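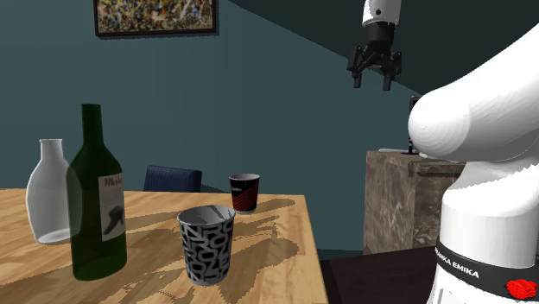
A reader of last term's notes objects that a storage operator should never sell gas for May delivery when the winter price is higher, and asks why the Gisberg case shows a profit on exactly that trade. The objection mixes up the price level with the spread. The operator earns the difference between two delivery months, less costs, and the sign of that difference is fixed on the day both legs are traded.

Unit 6: Storage and the Forward Curve
Revised January 3, 2019

6.1 Terms

Contango: later delivery months trade above nearer ones.
Backwardation: later delivery months trade below nearer ones.
Carry: storage fee, interest, insurance and fuel loss over the holding period.
Intrinsic value: the profit that can be locked in today from the visible curve, given the limits of the facility.

6.2 The carry limit

Let F1 be the near price, F2 the far price and C the carry between the two dates, all per unit. If F2 – F1 is greater than C, a holder of empty storage buys near, sells far and injects. The trade pushes F1 up and F2 down until the gap closes to C. There is no matching limit in the other direction. Gas that is not in the ground cannot be withdrawn, so backwardation can become very steep during a shortage.

6.3 Gisberg case

Gisberg is full at the end of winter. The lease with Kongate requires the operator to be at 9 percent of working volume before injection starts. Forced withdrawal is therefore part of the contract, and the May sale was hedged when the curve was still in backwardation. Use a cost of carry of 2 cents per unit per month and a holding period of 6 months. Total carry is 12 cents. Ignore fuel loss.

6.4 Extrinsic value

The Karimi and Illurer facilities have equal volume, but Illurer cycles faster. On a flat curve both have an intrinsic value of zero. Illurer still rents for more – the holder can re-hedge each time the spread moves.

Reading for next session: course pack, page 370 to the end of the section. Bring the spread worksheet with the carry column filled in.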